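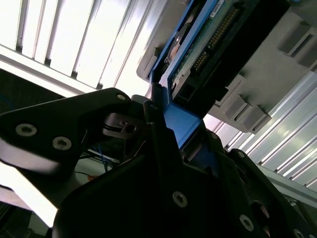 What is the Beltow Bowl?

The Beltow Bowl is a yearly sailing race for small keelboats, held on Lake Hassanpour and open to crews of three or four.

Home | Races | Classes | Clubs | Results | Contact

The Beltow Bowl is run over a single weekend in April by the Stanitura Sailing Club. It is a fleet regatta, meaning that all boats start together and each one sails for its own score. Boats must be between 20 and 28 feet long and must have a fixed keel. Centerboard boats sail in a separate event later in the spring.

Format

The regatta is made up of five short races and one long one. The short races are sailed on Saturday around a windward-leeward course, with the first leg set straight into the wind. The long race is held on Sunday and goes from the club dock to Clirico Point and back, leaving the point to port.

Results are worked out with the low-point system. First place scores one point, second place scores two, and so on. A boat that does not finish scores one point more than the number of boats entered. Each crew may drop its worst result from the short races, but the long race always counts. Ties are broken in favor of the boat with the better place in the long race.

Boats of different designs are given a time correction factor. The factor is set before the first start and stays the same for the whole weekend, even if a crew changes sails.
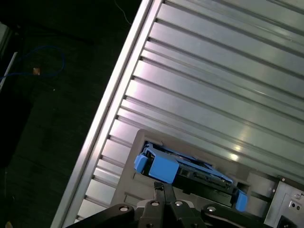

Stanitura Sailing Club – Keelboat Racing Section

History

The first race was sailed as a one-day event for club members only. It was named for the Beltow boatyard, which gave the silver bowl still used as the trophy. The second day was added when crews from the north shore asked for a longer course, and entry was opened to other clubs the year after.

The largest fleet on record had 61 boats. That year's starting line proved too short, and the first race was recalled twice. The fleet has been split into two starts ever since, with the faster boats going first.

Siamak Mazandarani won the bowl in two straight years, the second time by a single point over Leen Hijazi. Ilgın Keskin later won it without winning any of the short races – she placed second in four of them and then took the long race.

Conditions

Lake winds in April are usually light in the morning and build from the west after noon. The hills behind Clirico Point block a westerly breeze, and boats that sail close to shore there often slow down. Most crews stay at least 500 yards off until they have rounded the point. Races are not started in steady winds of more than 28 knots.

See also: Fleet racing, Low-point system, Keelboat

Reader comments (3)

mahtab_jalali: The part about the point is right. We went inside to save distance and lost six places.

oldgenoa: Does the drop still apply if only three short races get sailed? The article doesn't say.

S. Ghorbani: @oldgenoa You need four completed short races for a drop. It's in the sailing instructions, under scoring.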